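I sold my Skullell shares in January, and it took me longer to do the paperwork than to decide.

I had held them for two years through a small account at Derkach, the broker I've used since I left my old employer's plan. When I bought, the stock paid a decent dividend and I understood what the company did. It made fittings for commercial kitchens. Then it bought Bitutby, took on a lot of debt to do it, and the annual report got much thicker. I read the first one after the deal twice and still couldn't work out how much of the profit came from the old business.

I don't think you need to know everything about a company to own a piece of it. I do think you should be able to say where the money comes from. I couldn't anymore, so I put in a limit order before work and it filled that same morning.

After fees I had $2,106 in cash. My cost was $1,232, so the gain looks good as a percentage, but it's a small position and I'm not going to pretend it changed my life. All of it was long-term, which helps at tax time. I wrote the purchase date and the sale date on an index card and put it with the other tax things. Derkach sends a form, but last year the form came late and then a corrected one came after I had already filed.

The next question was where to put the cash. I had been looking at Evow, which listed last fall and makes parts for warehouse conveyors. People on the boards I read are excited about it. The price went up 60 percent in the first months and then gave back half of that gain. I read the prospectus over a few evenings. Most of the sales come from a handful of customers, and the insiders' lockup ends this spring. When a lockup ends, the people who got in early can sell, and sometimes they all want to.

I decided to wait. The cash is in the money market fund at Derkach for now.
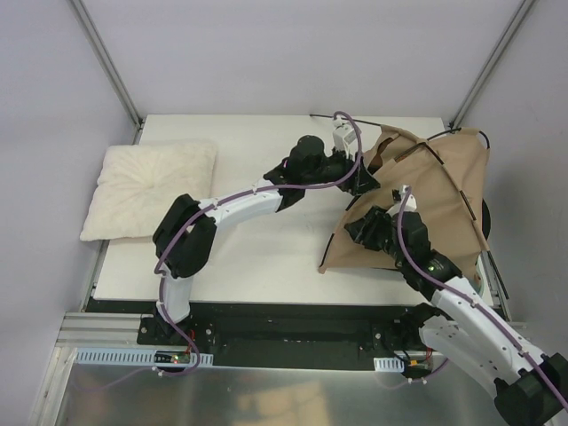 A reader wrote in after my last post to say that waiting for a lockup to end is just market timing with a nicer name, and that if I liked Evow at all I should buy half now and half later. I've thought about that. It's a fair point, and I've used the half-and-half method before with index funds. With a single stock this new I'd want at least one more quarterly report before I put in anything. If the price runs away from me in the meantime, I'll have missed it, and I can live with that.

Two other people asked if I still hold anything from the Bitutby side. I never did. Bitutby shareholders got cash for their shares, and I wasn't one of them.

For anyone keeping track, the rest of the account hasn't moved. It's mostly a broad stock index fund, with a short-term bond fund next to it. I add to both each month when my paycheck clears. I turned off dividend reinvestment on the bond fund because I want that money to land as cash, and Derkach makes you change the setting separately for each holding. The menu is under account preferences, not under the fund itself, and it took me a while to find.

I'll read the next Evow report when it comes out and post my notes on the customer numbers.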